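Tokisville Library to Close Main Floor for Summer Refit

Wednesday, May 19, 2021

The main floor of the Tokisville Public Library will close for the summer while the building gets new lighting, new flooring and a different layout for its book collection. The town council approved the work on Monday night after a short discussion.

The children's room, which has its own entrance on the parking lot side, will stay open through the work. So will the book drop and the pickup window. The reading area, the public computers and the adult fiction and nonfiction shelves will be off limits from the second week of June until the work is finished. The library expects to open the full building again before the school year begins, although the periodicals corner may not be ready until November.

The contract went to Hladun, a building firm based in Stastov that renovated the town's senior center three years ago. Its bid was the lower of two the town received. Money for the project comes from the capital fund and from a bequest that was left to the library in 2018 and can be spent only on the building itself.

What will change

The floor was last replaced when the library moved into the former department store on Mill Street. The carpet has come loose along the seams near the circulation desk, and parts of it have been taped down for more than a year. It will be replaced with carpet tile, so that a damaged section can be lifted out and changed without pulling up the rest.

The ceiling lights are the long fluorescent kind and many of the fixtures no longer have matching parts. They will be replaced with LED fixtures. The reading area will have separate switches, something patrons asked for in a survey the library ran last fall. Several people who answered the survey said the lights over the armchairs were too harsh for reading in the evening, and others said the biography aisle was too dark to make out call numbers on the lowest shelf.

The adult shelves now run in long rows from the front windows to the back wall. Under the new plan they will be shorter, with a cross aisle wide enough for two wheelchairs to pass. The tallest units will be taken out and the top row of books moved down to a height that most people can reach from the floor. To make room, 2,000 books that have not been checked out in ten years will be withdrawn. Local history titles are exempt from the withdrawal, as are books by authors from the county.

Shelving

Most of the steel shelving will be cleaned and used again. The new units are for the front of the building, where the library shows new arrivals, staff picks and seasonal displays. The tables used for that now are too low for many patrons, and books stacked on them tend to hide one another.

The council looked at several types of display shelving, including open cubes, slanted racks and honeycomb-style units with the compartments set at an angle. The angled type costs more per foot and holds fewer books, but covers can face out in every compartment. The council left the final choice to the library staff, who have until the end of the month to place an order with Ivach, the supplier that furnished the children's room.
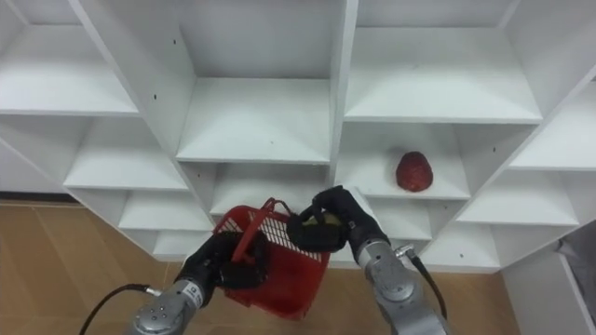
Using the library during the work

Patrons can place holds online or by phone and collect them at the pickup window on the parking lot side. The window will be open from 10 a.m. to 6 p.m. Monday through Friday and from 10 a.m. to 1 p.m. on Saturday. There will be no Sunday service until the main floor opens again.

The hold limit goes up from 10 items to 19 for the summer. Holds will be kept for seven days. Items that are on the adult shelves at the time of the closing can still be requested, but staff will be able to get to them only in the early morning before the crews arrive, and a request may take two or three days to fill. Once the shelves have been emptied for the flooring work, some sections will be boxed and in storage. The catalog will show those titles as unavailable.

Books and other materials borrowed after June 1 will have a due date of 60 days instead of the usual 21. This does not cover items from other libraries, which keep the due date set by the lending library, or the museum passes, which must still be returned the next day. The library does not charge late fees on its own books, but it does bill for items that are never returned.

Four of the public computers will be moved to the meeting room at the town hall, one block south. They can be used during town hall hours for up to one hour at a time. Printing will be available there at the same price per page. Scanning and faxing will not be offered until the main floor reopens. Wireless internet will stay on in the parking lot at all hours, and no library card is needed to use it.

Programs

Summer reading will go ahead in the children's room and on the lawn. Sign-up begins on June 7, and reading logs can be picked up at the window or printed from the library's website. Storytime moves outdoors, weather permitting. If it rains, storytime is canceled for that day. Families should bring a blanket or chairs.

The adult book group will meet in the town hall meeting room on its usual evening. The knitting group and the chess club are looking for space elsewhere and will post their plans on the bulletin board outside the town hall. The tax help desk, which had been using the study room, finished for the season this week.

The seed exchange will be kept at the pickup window. Patrons may take up to five packets per visit and are asked to write the variety and the year on any seeds they leave. There is still a good supply of beans, squash and lettuce.

Parking and noise

Eight spaces along the north side of the lot will be fenced off for trucks and containers. The two accessible spaces closest to the children's entrance are not affected. Mill Street will stay open in both directions, but the sidewalk in front of the library will be closed on the days when the old carpet and the light fixtures are carried out. Signs will direct people to the opposite sidewalk.

Work hours are 7 a.m. to 4 p.m. on weekdays. The contract allows Saturday work only with the town's permission, and any Saturday work will be announced on the town website by the Thursday before. The noisiest part of the job, taking up the old floor and grinding down the glue under it, is planned for the last two weeks of June.

Book sale

The withdrawn books will be sold before the work begins, on the first weekend of June, under a tent in the parking lot. Hardcovers will cost a dollar and paperbacks 50 cents. On the second day a grocery bag can be filled for three dollars. Dealers are welcome but may not use scanners during the first two hours.

Last year's sale was called off. The one before it brought in $1,220, which paid for new audiobooks and a repair to the microfilm reader. This year's proceeds will go toward chairs for the reading area, an item that is not part of the building contract.

Donations of used books are not being accepted until the main floor is open again. Boxes should not be left at the book drop or at the back door.

Next steps

Floor plans and samples of the carpet tile are on view in the lobby of the town hall during regular hours. Comments on the color of the tile can be left there in writing until May 28. The layout itself has been approved and will not be changed.

The council will get a progress report at its July meeting. Changes to the schedule will be posted on the library's website and at the pickup window, and patrons who have given the library an email address will be notified when the reopening date is set.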